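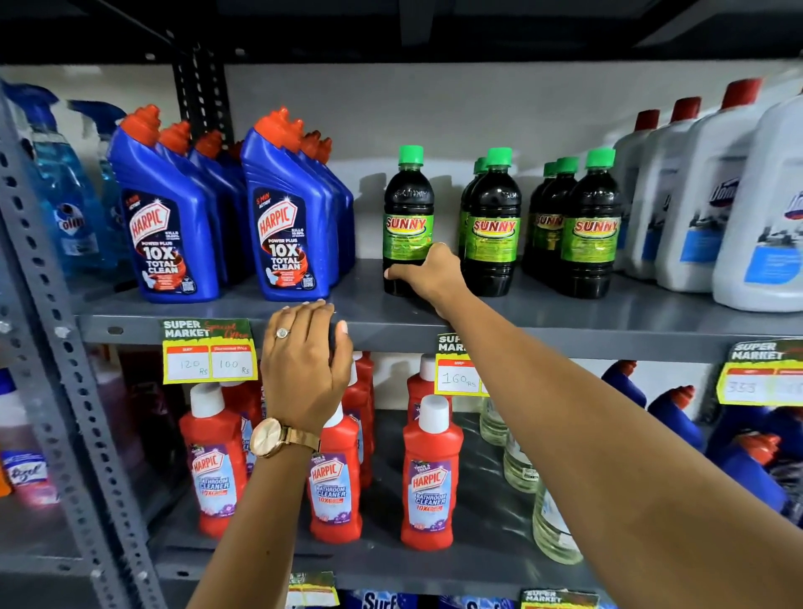

Glass cleaner and toilet cleaner share an upper shelf.

Shamim Ghumman has kept the books at Afridi, a family grocery in Moltance, for four years. Before that she stocked it. She took over the ordering in February, when her uncle's eyesight got too bad for the price lists.

"People think a small store is a small version of a big one," she says. "We buy by the case and they buy by the truck. It's a different job."

The store carries 2,687 items, a number she knows because she entered every one of them into the new system herself. Her uncle had used a ledger and a drawer of index cards. Some of the cards were for things the store had stopped selling years before.

Her first decision was to cut back on crackers. Her second was to put them back. "Three customers stopped me on the way to my car," she says. "I had looked at what sold in a month. Those were people who buy four boxes before a holiday and then nothing."

She orders from two wholesalers. Modine delivers dry goods and cleaning supplies, and a smaller outfit in Grurnitz brings the spices and rice. Samina Soomro, who drives the Grurnitz route, has been coming to the back door for seven years and still won't take a check.

"She told me my uncle's checks were fine," Ghumman says. "It was the bank she didn't like."

Credit is the part of the business she finds hardest. Regular customers have always been allowed to run a tab, and her uncle kept the totals in his head. She now writes them down and asks for payment at the end of the month.

"A couple of people were offended – one of them for a long time," she says. "He's back. He pays cash."

The discount store that opened across the highway took some of her weekend trade, mostly on paper towels and soda. She doesn't try to match its prices. She has started opening at seven instead, for the early shift at the bakery, and says mornings now pay for the extra hours.

Her uncle comes in most afternoons and sits by the register. "He still tells me what we're low on," she says. "I check, and usually we are."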